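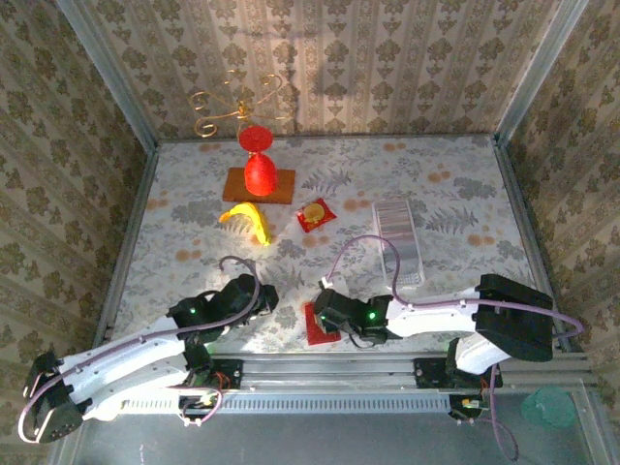
# Lokstead Tabletop Set

Still images of small household things on a patterned tablecloth, with one text record per image. The set is meant for work on object naming, placement phrases ("on the board", "to the right of the banana") and separating objects from busy backgrounds.

Version 2. Replaces the Jotau release, which had no surface labels.

## Contents

| Item | Value |
|---|---|
| Images | 3,242 |
| Object classes | 20 |
| Images with a board or tray | 1,310 |
| Record format | JSON, one file per image |
| Text encoding | UTF-8 |

## Layout

```
lokstead/
 images/
 records/
 classes.txt
 splits/
 train.txt
 test.txt
```

Image and record share a base name. Split files list base names only, no extensions.

## Surfaces and backgrounds

Two surface fields are kept apart:

- `base`: what covers the floor of the workspace. Usually `tablecloth`.
- `support`: what the object stands on directly. May be the same as `base`.

For the opening image, `base` is `tablecloth` (fern fronds, pale leaves, orange-peach dots) and the goblet has `support: board`. The banana, the snack packet and the clear container have `support: tablecloth`.

Walls are labeled by covering and pattern. Damask wallpaper is `wall_damask`, whatever the color. Stripes formed by a repeating motif do not get the `striped` tag; that tag is for printed stripes.

## Object classes

Notes on the classes that caused the most label changes:

- `goblet`: any cup with a bowl and a flat round base. Orientation is a separate field. Color is given as one word, e.g. `red`.
- `banana_toy`: toy fruit has its own classes. Shading on the skin is not labeled as damage.
- `snack_packet`: small closed packets. Printed artwork is not transcribed unless the words can be read at full size.
- `ornament_wire`: decorative pieces of bent wire, including scrolls and spirals. Boxes are drawn around the outer limits of the wire, so they take in a lot of background.
- `container_clear`: see-through plastic containers, ribbed or smooth. A cable or other item passing over one sets `occluded: true`.
- `board`: flat wooden pieces used as a support. Square and round boards share a class.

## Record fields

```
{
 "objects": [
 {
 "class": "goblet",
 "color": "red",
 "support": "board",
 "occluded": false
 }
 ],
 "base": "tablecloth",
 "walls": "wall_damask"
}
```

`color` is optional for clear objects. `occluded` is required.

Left and right always refer to the viewer's left and right. "Behind" means farther from the front edge of the workspace.

## Known problems

- Thin wire against patterned wallpaper or cloth gives loose boxes. Quinlan masks are better than the boxes for this class, but cover the test split only.
- Clear plastic picks up gray and white bands from reflected light. Some early records tagged these as `striped`. Most have been fixed.
- `board` and `tray` were merged in Jotau and split again here. Old class numbers do not carry over.
- Yellow-green areas on toy fruit were sometimes given a second color. Only the main color should be used.

## Checking a download

```
python check.py --root lokstead --strict
```

`--strict` fails on any record with a missing `support`. Without it, missing values are filled from `base`.

## License

Images and records: Nallura Shared Data Terms, see `LICENSE`. Scripts: MIT.

## Changes

- August: `support` added to all records; class list reordered.
- Test split rebuilt after duplicates were removed.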